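Table Layout and Counter Storage, Project Report
Waltraud Bachmann and Balthasar Rainer
October 2022

Goal: decide where things go on a work table so people can put them back. Sounds easy. Took us most of September.

Brown paper, blue painter's tape, grid of cells. Test items: mug tree, cup, can.

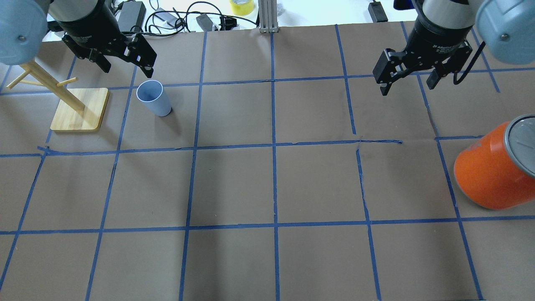
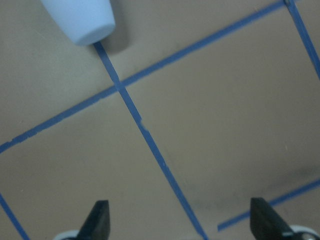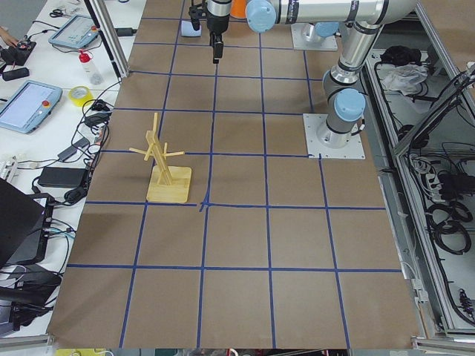 Materials. Paper was bought on a roll, tape from the Akutano store. Total spent 285, under the 500 limit. Receipts in the folder, ask Balthasar.

Method. Each person gets a starting layout, then a card with the end layout. Ten seconds to look at the card, then it goes face down. We write down the cell for every item. Tipped over items count as placed if most of the item is in the right cell (we argued alot about this one).

Problems
- Tape lines not really straight. Measured from the paper corner instead.
- Tape lifts at the crossings. Press down again before every round.
- Mug tree base sits over lines easily, needs its own rule. Not written yet.
- Shadows make the lines harder to see late in the day.

Results so far. Cup is easy, people get it first. Mug tree second. The can gets forgotten, no idea why, maybe becuase it rolls. Room 3227 is ours until the end of term so we can redo the can rounds there.

Still to do: mug tree rule, clean copy of the score sheet, Waltraud's graph.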